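Sprechzettel: Mietwäsche im kleinen Gästehaus
Vortrag, 30 Minuten, danach Fragen

Folie 1, Begrüßung
Guten Abend sagen, kurz warten, bis die Tür zu ist. Mikrofon prüfen. Thema nennen: Wann lohnt sich Mietwäsche, wann eigene Wäsche? Ich rede über Häuser mit wenigen Zimmern. Wer ein großes Hotel führt, rechnet anders.
Dazusagen: Fragen bitte am Ende, Zwischenrufe nur, wenn eine Zahl nicht lesbar ist.

Folie 2, Ausgangslage
Das Gästehaus Welterdale hatte bis März eigene Wäsche. Eine Waschmaschine im Keller, ein Trockner, eine alte Mangel. Bettwäsche, Handtücher, Tischwäsche, Küchentücher, alles durcheinander gekauft, über viele Jahre.
Bestand bei der Inventur: 751 Teile. Davon ausgemustert: 145. Die meisten wegen Flecken und dünner Stellen, ein Teil, weil zu einem Bezug kein zweiter mehr passte.
Pause. Die beiden Zahlen stehen auch auf dem Handzettel.

Folie 3, Was Wäsche kostet
Der Einkauf ist der kleinere Posten. Dazu kommen Wasser, Strom, Waschmittel, Reparaturen und vor allem Arbeitszeit. Die Arbeitszeit schreibt in kleinen Häusern fast keiner auf. Im Welterdale wurde sie vier Wochen lang notiert, auf einem Blatt neben der Mangel. Das Blatt war unvollständig, aber brauchbar.
Legen und Sortieren hat dabei mehr Zeit gekostet als das Waschen selbst. Am längsten dauerten Spannbettlaken und Tischdecken in Sondermaßen.
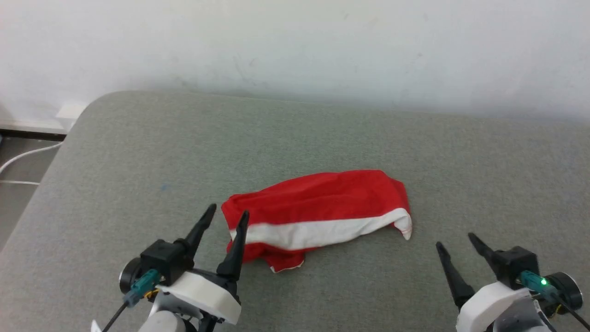

Beim Sortieren hilft eine feste Ordnung. Im Welterdale gibt es jetzt ein Regal mit vier Fächern: Bett, Bad, Tisch, Küche. Keine Unterfächer. Die gab es am Anfang, nach zwei Wochen lag trotzdem alles falsch.
Hier fragen, wer im Saal noch selbst mangelt. Handzeichen genügt.

Folie 4, Angebote
Eingeholt wurden zwei Angebote, von Brarnuletti und von Zervas. Preise nenne ich nicht, sie hängen von Menge und Anfahrt ab.
Brarnuletti rechnet pro Stück ab, mit Mindestmenge. Zervas rechnet eine Monatspauschale und liefert auch in der Nebensaison im gleichen Takt. Für ein Haus, das im Winter halb leer steht, ist das ungünstig.
Auf Schwundregelung hinweisen. Steht bei beiden im Kleingedruckten. Fehlende Teile werden zum Neuwert berechnet, auch wenn sie schon lange im Umlauf waren. Vor der Unterschrift darüber verhandeln.

Folie 5, Entscheidung
Bettwäsche und Handtücher kommen von Brarnuletti. Tischwäsche und Küchentücher bleiben im Haus. Die Mangel ist verkauft, die Waschmaschine läuft weiter.
Bestellt wird über Lillulia, das ist das Bestellprogramm, das im Haus ohnehin für Getränke benutzt wird. Die Stückliste musste von Hand eingetragen werden. Wer das plant: einen ruhigen Nachmittag dafür freihalten.

Folie 6, Was schlecht lief
Die erste Lieferung kam in zu großen Containern, sie passten nicht durch die Kellertür. Kissenbezüge hatten das falsche Maß. Beides vorher ausmessen und schriftlich mitgeben.
Bunte Teile nicht in die Rückgabesäcke werfen. Eigene Wäsche, die in der Mietwäsche landet, kommt meistens nicht zurück.

Folie 7, Schluss
Handzettel liegen am Ausgang. Vorlage für die Zeiterfassung ist auf der Rückseite.
Falls Zeit bleibt: Frage nach Allergikerbezügen vorziehen, die kommt sicher.

Stand der Notizen: 26. August 2019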